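Hand Fault Halts Two-Arm Pouring Trials at Plusoscombe

Two-arm handling trials at the Plusoscombe automation lab were stopped in November after a robotic hand closed without a command and stayed closed through a software stop. There were no injuries. The lab released its fault report this week and says one of its two benches is back in service at reduced speed.

The trials, run under a project called Modise, test whether a pair of arms can handle everyday drink containers. A typical run has one arm pick up a can and bring it to a cup, while the other arm steadies the cup or moves it out of the way. The fault occurred on run 936 of the current series, shortly after 2 p.m.

According to the report, the left hand had finished a grasp and was told to open. The finger motors instead drove toward the fully closed position. The operator pressed the software stop on the control screen. The arms held position as designed, but the hand did not release, and grip force kept rising for 40 seconds until power to the bench was cut at the wall switch. The can was crushed and two finger joints were damaged. 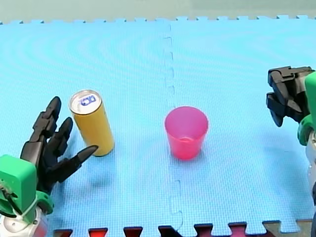
Engineers traced the fault to the cable that carries position signals from the hand to its controller. Repeated wrist rotation had worn through the cable jacket close to the connector, and one signal line was making contact only at certain wrist angles. When the signal dropped out, the controller read the fingers as fully open and kept driving them to match the last grip target it had stored.

A second problem made the first one worse. The software stop was wired to the arm controllers but not to the hand controllers, which were added later and run on a separate supply. "The stop did what it was built to do, and it was built before we had hands on the arms," said Xolani Dlamini, who leads safety engineering for the project. "We should have caught that when the hands were fitted. It was on the drawing for anyone to read."

The hand controllers are supplied by Vetden. The lab has asked the company for a firmware change that treats a lost position signal as a fault and removes motor power. Until that is available, a relay on each bench cuts the hand supply when any stop is pressed. The relay was tested 79 times before the first bench was cleared, with no failed releases.

Other changes are already in place. Wrist rotation is limited in software, the signal cable has a longer service loop, and cable jackets are checked by hand at the start of each shift. Operators must also keep clear of the mat until the hand supply light is off - previously, a stopped arm was enough.

The second bench remains locked out while replacement finger joints are on order. Jisier, which funds part of the work, has received a copy of the report. Runs recorded in the week before the fault are being checked for shorter signal dropouts, and any that show them will be removed from the results.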